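July 29, 2023

Rain on and off all morning, and I never did get out to deadhead the roses. I sat with my coffee far too long instead, reading Dad's old letters from Estdale, the ones he wrote the summer he was working on the ferry. I had forgotten how funny he was. There is a whole page about a goat that got into the ticket office and ate the receipts, and he tells it as if it were a court case. I laughed out loud and then had a little cry, and then I made toast.

The letters are the reason I've started on the family papers at last. Consuelo Correa from the Pretgate history circle has been after me for two years to do something about them, bless her, and she is right that a shoebox under the stairs is no place for anything you love. So I have decided: letters in one, photographs in another, and everything to do with the house at Korcombe in the third, deeds and bills and Grandmother's seed lists and all. I want it done before the cousins come in August, or at least done enough that I can put my hand on things when they ask.

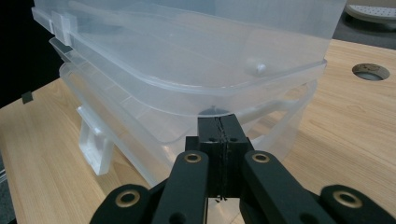 After lunch

Kjell Moen telephoned just as I was washing up, and we talked for the better part of an hour. He has been looking into the Dumitrescu side for me (his patience is a wonder, he'll read a parish register the way other people read a thriller) and he thinks he has found Great-Aunt Ilinca's marriage at last. She was married from her sister's house and not from home, so I was looking in the wrong parish all that time! He is going to copy it out and mail it to me. I said I'd send him a jar of the plum jam, and he said he would rather have two.

Then I went back to the bundles. My, but it's slow going. I mean to sort by year and then I start reading, and an hour has gone. Mother kept every single grocery bill from Korcombe, and in among them was a receipt for 1467 bricks, for the garden wall I suppose, with "too many" penciled on the back in her hand - I'd know it anywhere. That one is staying near the top. 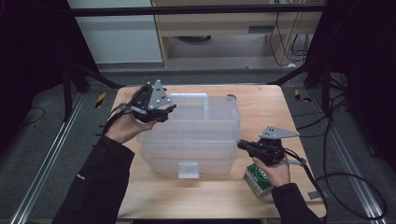 A big clear box, lid on.

I still have four bundles to go through, all from the years after the move, and I know those will be harder. No hurry. The rain stopped a little before supper and the garden smelled wonderful, so I walked down to the gate and back in my slippers. Must remember to buy acid-free tissue, and stamps, and to call Consuelo about the goat.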